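Subject: Re: [vallstead-swap] Postage for the September round
Date: August 9, 2022

Putting the postage thread and the box thread together here so there is one message to point to.
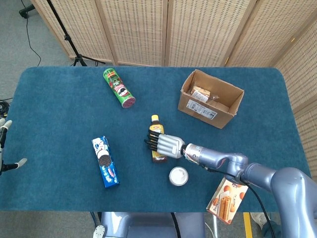 What is the weight limit for a September box? The limit is 3,000 grams, packed and taped, the same as last round.

On to the message from Monday's digest, quoted so the newer members can follow:

> I signed up for the overseas list and drew a partner in Prudska.
> The post office at Stullell wants a customs form with every item
> listed by weight and value. Last time I wrote "assorted snacks" and
> the box came back to me five weeks later. Do I really have to list
> each thing? Also, is homemade fudge OK?

You do have to list each thing. "Assorted snacks" was accepted for years and now it mostly isn't. Write what it is in plain words – "potato chips, 1 can" or "hard candy, 2 bags" – and put the net weight from the package next to it. If the form runs out of lines, ask for a second sheet. Don't squeeze two items onto one line, that is how mine got held up in the spring.

Please leave out homemade food on the overseas list. Fudge is fine for domestic partners if both sides agree to it first. Meat products stay out of overseas boxes altogether, and that includes jerky and bouillon with beef in it.

Value: the spending cap is still 20 dollars before postage. Postage is on you. If the quote you get is more than you can manage, write to me off list before you mail anything and I will try to move you to a domestic partner. I have 8 people who said they would trade places.

For anyone sending Charvát wafers again, they crush. Put them in the middle with something soft on all sides. Chocolate is a gamble until the weather cools off, so I would save it for the winter round.

Keep your receipt until your partner says the box arrived. The tracking number goes in the sheet, in the column marked "sent", with no spaces in it. Two people put theirs in the address column in the last round and I had to go hunting.

Sign-up closes at the end of the month.

– list admin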